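# Findach 布把持評価キットを二か月使ったレビュー
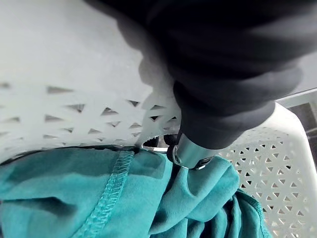

*洗濯かごの中の青緑色の布に近づくグリッパー。手首側カメラの画像。*

更新日:2020年3月1日

Findachは、布のように形の定まらない物をつかむ方策を学習させ、評価するためのソフトウェア一式である。把持点の推定モデル、データ収集用のスクリプト、評価の手順書が入っている。ハードウェアは付属しない。配布元のMetanoが公開した手法の説明では、手首側カメラの画像だけで把持点と進入角を決め、失敗した把持も学習に使うことになっている。当方の関心は、この「失敗も使う」部分に本当に効果があるかどうかだった。

購入の判断をする立場の人に向けて、導入、手法の中身、当方での結果、不満の順に書く。

## 導入

インストールは半日で終わった。手順書は英語版と韓国語版があり、英語版の較正の章は古い版のままになっている。コマンド名が二か所違うので、韓国語版のコマンド部分だけを写したほうが早い。

カメラの較正は付属のスクリプトで行う。格子板を撮る姿勢が自動で生成されるが、生成された姿勢には手首の可動範囲ぎりぎりのものが混じる。当方では6姿勢を手で差し替えた。差し替えの方法は手順書になく、設定ファイルを直接編集する。書式は素直なので困らなかった。

学習用の計算機は、手元にあった中位のGPUを積んだ一台で足りた。付属の初期モデルからの追加学習なら一晩で終わる。

## 手法について

把持点推定は二段構成になっている。まず画像全体から、つまめそうなしわの候補を出す。次に候補の周辺を切り出し、指を入れる向きと深さを決める。把持のあと持ち上げて、布が指に残っているかどうかを指の開き幅で判定し、結果を自動でラベルにする。

失敗例の扱いがこの手法の特徴である。普通に組むと、失敗した把持は「この点は悪い」という一つの負例になる。Findachでは失敗を「位置が悪かった」「深さが足りなかった」「つかんだが滑った」に分け、二段のうち該当する側だけを更新する。深さ不足で失敗した試行が、しわの候補を出す側を壊さないようにする工夫だ。

分け方は単純な規則に基づく。指が閉じきった場合は深さ不足か位置ずれ、途中で止まってから持ち上げ中に閉じた場合は滑りとする。深さ不足と位置ずれの区別には、把持前後の画像の差を使う。布がほとんど動いていなければ深さ不足、動いていれば位置ずれである。規則の閾値は設定ファイルで変えられる。

## 当方での評価

対象は、深さのあるかごの底に置いた衣類を一枚だけ取り出す作業に絞った。机の上に広げた布なら従来の方法でも十分につかめるので、比べる意味が薄い。かごの中では壁が進入角を制限し、グリッパー自身の影も布にかかる。縫い目のある厚い部分と、生地だけの薄い部分とでつまみやすさも違う。

データは2月いっぱいかけて集め、最終的に1,896試行になった。収集はJu-won Raが担当し、Byung-chul Kooがラベルの抜き取り確認をした。衣類は17枚で、学習に使ったものと評価に使ったものは分けてある。

比較したのは次の条件である。

- **条件A**:付属の初期モデルのまま
- **条件B**:成功した試行だけで追加学習
- **条件C**:失敗を一種類の負例として加える
- **条件D**:失敗を分類して加える(Findachの標準設定)

結果の順位は、D、B、C、Aの順だった。CがBより下に来たのは予想外で、再学習しても順位は変わらなかった。失敗をただ足すと、かごの壁に近いしわを候補から外すようになる。壁際は失敗が多いため、モデルが壁際全体を避けるようになったと見ている。衣類が壁に寄った配置では、つかめるしわがあっても候補が出ないまま終わることがあった。

Dではこの傾向が弱い。壁際の失敗の多くが深さ不足に分類され、しわの候補を出す側には影響しなかった。進入深さを決める側は壁際で深めに入るようになり、これは動作を見ても分かる。少なくとも当方の条件では、Metanoの説明にある効果は再現できたと言ってよい。

ただし、BとDの差は衣類の種類に左右される。Tシャツのような柔らかい生地では差がはっきり出た。厚手のタオルではほとんど差がなく、追加学習の手間に見合わない。薄い化繊の下着は全条件で悪かった。滑りの失敗が大半を占め、把持点の選び方で解決する問題ではないと思う。指先の材質を変えて試すべきだが、今回はそこまで手を付けていない。

## ラベルの質

自動ラベルの誤りは、抜き取り確認の範囲では少なかった。目立ったのは、薄い生地をつかんだときに指の開き幅がほぼゼロになり、成功が失敗と記録される例である。閾値を下げるとこの誤りは減るが、今度は空振りを成功と数えるようになる。

当方では開き幅に加え、持ち上げ後の画像でも判定するようにした。追加したのは短いスクリプト一本で、標準機能に入れてほしい内容だ。

## Nostanoとの比較

以前はNostanoを使っていた。こちらは深度画像が前提で、布の高い点を順に試す方式である。学習が不要で、設置したその日から動く。浅い箱に山になった布を取る作業なら、今でもNostanoを選ぶ。

穴の多い容器では、穴の縁で深度が乱れ、壁の一部を布の頂点と誤認することがあった。Findachは深度を使わないので、この誤りは起きない。代わりに、布と容器の色が近いと候補が減る。白いかごに白いシャツを入れた配置では、明らかに成績が落ちた。

## 不満な点

ログの形式が扱いにくい。一試行ごとに別ファイルが作られ、画像と関節角の時刻がそろっていない。解析の前に並べ直しが必要になる。

停止処理も改善してほしい。収集中に非常停止を押すと、復帰後に試行番号が重複する。上書きはされないが、集計で同じ番号が二度出てくる。Metanoに報告し、次の版で直すとの返事をもらった。

ライセンスは計算機一台ごとで、学習用と実機制御用を分けると二本分かかる。小さな研究室には負担になる。

## 評価

柔らかい衣類をかごや深い箱から取り出す研究をしていて、自分でデータを集める人員があるなら、買う価値はある。失敗の分類は実装が短く、中身も読めるので、別の把持系に移植する元としても使える。

追加学習をせずに使うつもりなら勧めない。条件Aの成績は、当方の環境ではNostanoにも届かなかった。

ログの整列スクリプトと画像判定の追加分は、Hongの共有フォルダに置いた。設定ファイルは条件Dのものだけ入れてある。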